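Homewares & Small Repairs > Trays, Boards, Odds and Ends

Thread: White haze on a wood-grain tray. Fixable or just mine now?

crumbdrawer
I have a tray with a raised rim, orange-brown, plenty of grain showing. Bought from Bogale in February, in the clearance section where they put things that have met the floor. I wanted it for the long table, so that bowls and small plates would have somewhere to live instead of migrating.

It has a whitish patch on it. Cloudy, kind of streaky, a bit off center. Naturally it's in the stretch where the grain runs nice and straight, so the eye goes right to it.

Before anyone asks, I don't know what made it. The seller's note said "light wear." My brother-in-law said "character," but he also has a sofa on bricks.

The setup it has to fit into, with the green bowl I'd like to keep on it:

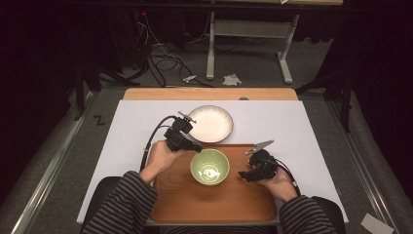

Tray, green bowl, white plate waiting its turn on the board.

Questions: (1) can I get the haze out without refinishing the whole thing, and (2) does the bowl go on the tray or does the plate? I've been told I overthink this. I have a spreadsheet that says otherwise.

gregor_laing
1) Maybe. 2) The bowl, obviously.

White haze in a finish is very often moisture that got under it, from a hot mug or a wet cloth left sitting. If that's what you have, try the gentle stuff first. Soft dry cloth, a little mineral oil, rub with the grain, leave it overnight, wipe off. If it's fainter in the morning, do it again. If it isn't, you've lost a spoonful of oil.

Do not start with sandpaper. I say this as a man who started with sandpaper.

Murum65
Disagree on the oil. If it's scratched, oil makes it look great for two days and then you're back with a slightly greasy version of the same problem. Paste wax and patience.

Also is it even wood? Half the stuff sold as a wood tray has a printed surface. If it's printed you can rub it until you retire.

crumbdrawer
No idea. How would I tell?

Murum65
Look at the edge and the underside. Real grain carries on somehow, or you see end grain. Printed stuff usually repeats itself or stops dead at a seam. And run a fingernail over the haze. If it catches, it's a scratch. If it's smooth, Gregor may get to be right, and we'll all have to live with that.

gregor_laing
It's been known to happen. I believe the last time was in the bread bin thread.

Brigitta G.
Leaving the chemistry to the men with the rags. The arrangement is what's bothering me.

That bowl is small and the tray isn't. One small green bowl in the middle of a big rectangle looks like a waiting room with one magazine. Either give it company or put it on the plate. The plate has a thin dark rim, the bowl is light green with that shiny pale inside, they'd look fine together. Then the tray can carry the pair and you've solved everything, including the patch, because the plate will be sitting on it.

crumbdrawer
Hiding the patch under the plate is item 4 on the spreadsheet. I was hoping to do better.

Brigitta G.
Item 4 is how I furnished an entire apartment.

Florêncio Godinho
I'd leave the bowl by itself. A tray full of things stops being a tray and becomes a shelf you can drop. I sold tableware at the Jiltcombe market for years, and customers would pile everything onto the display tray and then ask how much for the tray. You couldn't see the tray! I'd take it all off, leave one bowl, and it would be gone by noon.

Brigitta G.
Yes, Florêncio, but crumbdrawer is not trying to sell it. Crumbdrawer is trying to put olives somewhere.

crumbdrawer
Pistachios, but go on.

nicanor_f
Where do the shells go?

crumbdrawer
Well, the plate. Oh no.

nicanor_f
So both go on the tray. Bowl for nuts, plate for shells. Thread solved, please send my fee to the usual address.

gregor_laing
The haze is not solved. Did you do the fingernail test?

crumbdrawer
Did it last night under the kitchen light at 11 p.m., like a jeweler. Inconclusive. Part of it feels smooth and part of it feels very slightly rough, though by then I'd been stroking a tray for ten minutes and may not be a reliable witness.

What I did notice is how different the grain is from one area to the next, which I'd never paid attention to.

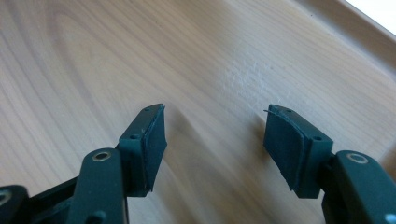 There's a big stretched-out swirl toward one side, loops inside loops, and then everything straightens into long lines and runs off toward the rim. I looked for a repeat, as instructed. Didn't find one, but I also didn't find anything on the underside that I'd swear to in court. So it's either real, or somebody at the print works was having a good day.

Murum65
A swirl like that is called cathedral figure. You get it from flat-sawn boards. You also get it from a printer, because people like it and it's the first thing they copy. Proves nothing either way, sorry.

Rough part means the finish is worn or scratched there. I'd go with wax and I'd keep expectations low.

gregor_laing
Smooth part means try the oil.

Murum65
If he oils it first, the wax won't take properly.

gregor_laing
It will if he wipes it down.

Murum65
Have you met people?

Matúš H.
Long-time reader, I restore boxes mostly. Whichever of these two you listen to, test it somewhere unimportant first. Underside or a corner. I once used Zason cream on a lid worth more than my bicycle and it took the shine off a patch the size of a coin. I then had to take the shine off the rest so it would match. The client told me she loved the new matte look. I have never corrected her.

crumbdrawer
Corner it is. I'll do oil in one corner and wax in the other and report back, so that at least one of you can be unbearable.

Brigitta G.
And the bowl?

crumbdrawer
Bowl and plate both on the tray, bowl slightly to the left. I tried it in the dead center and it looked like it was about to be interviewed.

Florêncio Godinho
You'll take the plate off within the month.

nicanor_f
Still waiting on my fee.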